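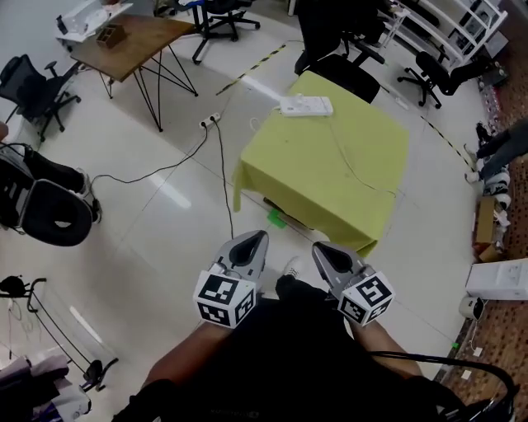 Drilluvura, 16/01/2026

Hand-held pair, second go. Same two grey grippers as in November, marker cubes on the backs, one in each hand, head camera on. Wanted to compare the Hanex controller with the Toprak one before we commit either to the Oven runs.

Started on the bare tiles, standing, both grippers held out in front, short of the green table. The floor is shiny and I was worried about reflections of the cubes. Left cube held its pose well on both controllers. Right cube drops out when I roll the wrist outwards past a certain point, and comes back with a jump. Same on both, so I'm putting that down to the camera angle and leaving the controllers out of it.

Hanex: 4 takes, all saved. Total 3574 frames. Jaw opening reads a bit wide when fully closed, needs zeroing again. Trigger feels stiff on the left hand.

Toprak: 4 takes, one lost when the logger filled its buffer. Lag between squeeze and recorded jaw position was more than 100 ms on the last take, which is too slow for picking anything up small. Could be the USB hub. Not tried without it.

Pointed jaws are good for thin things like cables and card, poor on anything round. The flat pads were better for that, worse to see past.

To do:
Re-zero both jaws and write the offsets on the case.
Toprak again, straight into the laptop.
Try the head camera tilted further down.
Longer take at the green table with a proper pick and place, Hanex first.

Wrists ached by the end, the cubes make them back-heavy.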